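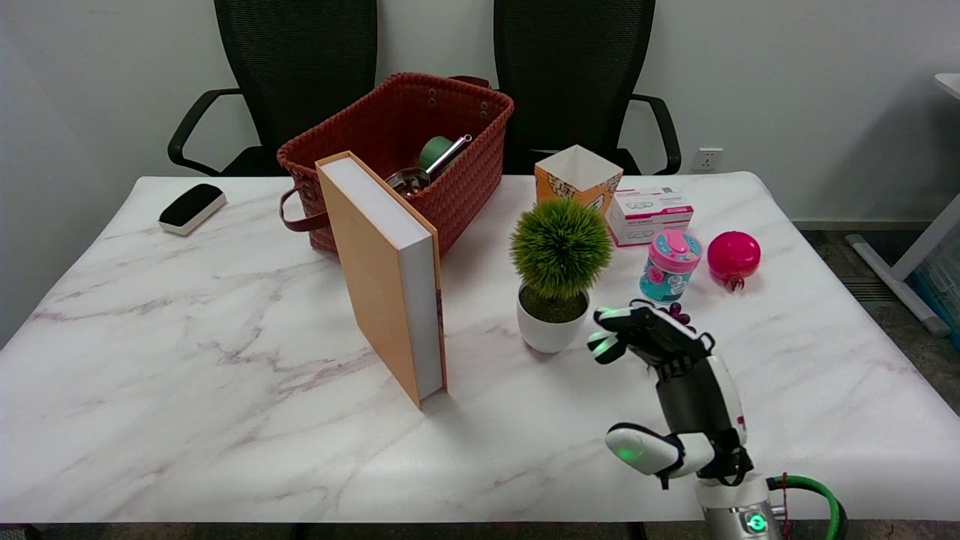

Home | Builds | Workshop notes | Parts list | Links

Getting a robot hand to pick things up without flinging them

I've been promising to write this up since September, mostly because Nahom Gebretsadik keeps asking me how I set the finger limits and I keep giving him a different answer. So this is the proper version, and I'm going to stick to it.

I'm assuming you've already got a hand bolted to an arm, it's talking to your computer, and every finger moves when you tell it to. If a finger isn't moving at all, go back and check the cable before anything else. I lost a whole evening at the Bumine workshop blaming my code for a plug that wasn't pushed home.

Step 1. Find the real end stops

My fingers are driven with a number from 0 for open up to 800 for closed. Don't trust either end. Open one finger at a time and close it slowly in small steps with nothing in the way, and listen. When the motor note drops you've hit the stop, so back off a bit and write that number down. My index finger stops at 79 on the open side, which explained the horrible whine I'd been putting up with for weeks.

Do the thumb last. It has to cross in front of the others and it's easy to trap it behind a fingertip, which is a miserable thing to untangle with the power on. (Power off first. I've still got the mark.)

Step 2. Make one good "ready" shape

This is the bit I skipped the first time round and it cost me the most. Before the hand goes anywhere near an object you want it in the same shape every time: fingers curved over, thumb below, and a decent gap between them. Save that as a pose with a name. Mine is called hevik, after the folder the project lives in, and I've never got round to changing it.

Your gap wants to be wider than the thing you're picking up, with room for being a bit wrong on both sides. If your arm is anything like mine it'll be a bit wrong on both sides.

Step 3. Approach from the side, and stop short

Bring the hand in low and level, then make it stop before it reaches the object. I split the move in two. The first goes quickly to a stopping point a hand's width away, the second creeps in at a fifth of the speed. Ebise Gebru does hers as one smooth curve and it looks lovely, but she's also better at the maths than I am.

A small plant pot is a great first target. Aim for the pot and leave the leaves alone – fake foliage squashes, so the fingers think they've got hold of something when they haven't. A pot that narrows towards the bottom likes to squirt downwards as you squeeze, so go a little higher than feels natural.

Step 4. Close the thumb first

Close the thumb until it's just touching, then bring the fingers to meet it. If you do it the other way the fingers push the object across the table and the thumb closes on air. I found a closing value of 613 held a light pot nicely on my setup. Yours will be different, so start well below that and creep up!

Then wait half a second before lifting. Really do put the pause in. Mine went from hopeless to pretty respectable with that one line.

Step 5. Add clutter

Once you can manage nine clean lifts in a row, put more stuff on the table. Fruit is good (a pomegranate has a nice awkward roll to it), and so are cardboard boxes, a book stood on end, a basket with something shiny in it. Mix up shapes and finishes. Glossy things confuse my object finder no end, and a patterned tabletop didn't help either until Berhanu Nigatu suggested I turn the sensitivity right down and let it miss the faint stuff.

Keep the first target on the side nearest the hand, with a clear run at it. Work up to reaching over things later, when you trust your heights.

If it goes wrong

Object slides away: the thumb's closing late, see step 4.

Fingers buzz while holding: your closing value is too high, drop it by ten and try again.

Hand arrives at a slightly different angle each time: check the wrist bolts. Then check them again after an hour, because mine work loose.

Cable catches on the way down: leave a bigger loop at the wrist than you think you need, and turn the wrist through its whole range by hand before you tape anything.

My pose file and the slow-approach script are in the Araya folder on the downloads page. Next time I'll have a go at putting things back down again, where I'm currently breaking rather more than I'd like.

Contact | Copyright Mahlet Mersha | Back to top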